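4.2 Ce que mesure vraiment le taux de réussite

Le protocole Zilluvetti annonce une évaluation en simulation « prédictive » du comportement réel. Nous avons voulu savoir de quoi. La politique Plornora a été exécutée sur 60 épisodes, dont 40 avec disposition aléatoire des objets et 20 avec disposition fixe. Le bras est monté sur un socle à côté d'une table à manger chargée d'objets sans rapport entre eux (figure 3).
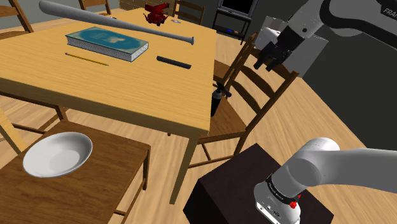 Figure 3. Scène simulée : batte, livre et crayon sur la table, bras à droite, chaises autour.

Sur les 20 épisodes à disposition fixe, 19 sont comptés comme réussis. Ce chiffre nous paraît peu informatif. Le critère automatique ne vérifie que la hauteur de l'objet cible après fermeture de la pince ; il ignore les contacts avec les objets voisins et avec le mobilier.
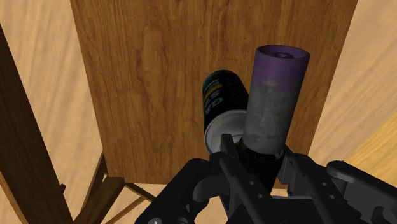 Or un cylindre gris à capuchon violet, tenu droit entre les doigts alors qu'une bombe aérosol noire est plaquée contre son flanc, satisfait ce critère aussi bien qu'une prise dégagée. La relecture manuelle, menée par Bernice Opoku, distingue les deux cas, mais elle repose sur une seule annotatrice et nous n'en tirons aucun taux corrigé. Le modèle de frottement de Sulumine, repris sans recalibrage, reste une autre source de doute.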